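The woman who looks after the waiting lounge at Linutell asked me not to use her name, so I won't, but you should know she made me a very good cup of tea and then wouldn't let me put it down until she'd found me a coaster. The lounge is on the ground floor, just off the main corridor, and she has had charge of it since last November.

I'd come to ask how you keep a shared room tidy when you can't choose who uses it. She laughed at that. "You don't keep it tidy," she said. "You keep putting it back."

Her big subject is water bottles. People bring them in, have two sips and set them down by their feet, and then their name is called and off they go. "I find them standing on the floor like skittles," she told me. "They're the one thing I always pick up first. Someone will kick it, or it'll roll, and then I've got a puddle on my nice grey planks."

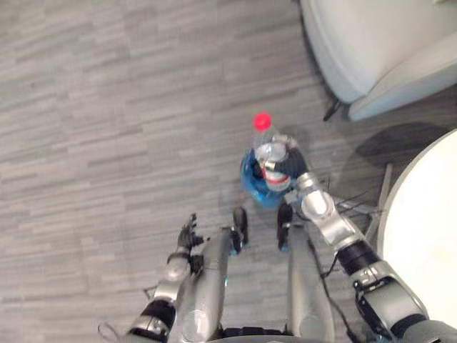
She's fond of that floor, I should say. It has the look of wood, in long narrow boards of different greys, and she picked it from a catalogue called Cunero after turning down a plain dark one. "Dark shows every crumb. With the mixed greys you get a day's grace — maybe two if it hasn't rained." The whole lot came to just over 3,000 pounds with fitting, and she still winces a bit when she says it.

I asked what happens to the bottles once they're up off the floor. They go on the side table, caps on, and they stay there until the end of the afternoon in case anyone comes back. "And they do come back! You'd be amazed. A man drove all the way back from Jiang's, the garden place, for half a bottle of water."

The table was a bit of a battle. She wanted a round one (she's walked into enough corners, she said, and showed me the elbow to prove it) and she wanted it close enough to the armchair that you could reach it without getting up. The one she settled on was 134 pounds, in white, with a shiny top that wipes clean in one go.
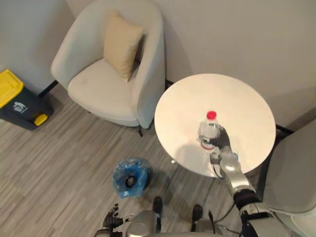
Then there's the matter of cushions. She used to put out three to a chair and spent her life collecting them from under things. Now it's one, beige, propped against the back. "If they don't want it they can hold it. Lots of people like something to hold when they're waiting."

White upholstery did seem brave to me, and I told her so. She has a foam cleaner from Flustiveo that she swears by, and she goes over the arms with it every other week. The seat gets done when it needs it.

And the bin? Pedal, always pedal, and a yellow lid so that it can be spotted from the door. She tried a smart little wicker one first and people kept missing it, or thinking it was for umbrellas.

Before I left she took my cup, straightened the coaster and asked if I'd finished with my biscuit. I hadn't, so I ate it in the corridor.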